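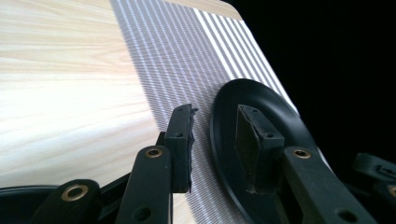

Tumomura hand-held gripper: replace pads or whole fingers?

Posted by Ewan Ruawai

We bought the Tumomura hand-held gripper kit in September for recording table-setting tasks: plates, lids, cloths. The foam or rubber faces on the pads are wearing and the edges look ragged. The linkage still moves freely. Branoden sells a pad set and a full finger assembly, and the finger assembly is 226 dollars. Is there any reason to buy the full assembly if only the pads are worn? Main use is picking up flat, round items by the rim.

Gwawr Harries

Pads only. The brass bushings carry the linkage load, so check those first. Hold the body still and push each fingertip sideways. If there is no play you can feel, the fingers are fine. The pad blocks on ours are held by small screws - do not overtighten, the holes are in plastic. Change both sides together. A new face opposite an old one shifts the closing point, and thin rims slip. Ours last around 5 weeks on plates, longer on cloth. After the swap, redo the open and closed calibration before you record anything.

ormsby_bench

We glued new foam on the old blocks. Worked ok for three sessions, then one side peeled.

Fistemska

Same kit here. The pad set shipped without screws, so keep the old ones.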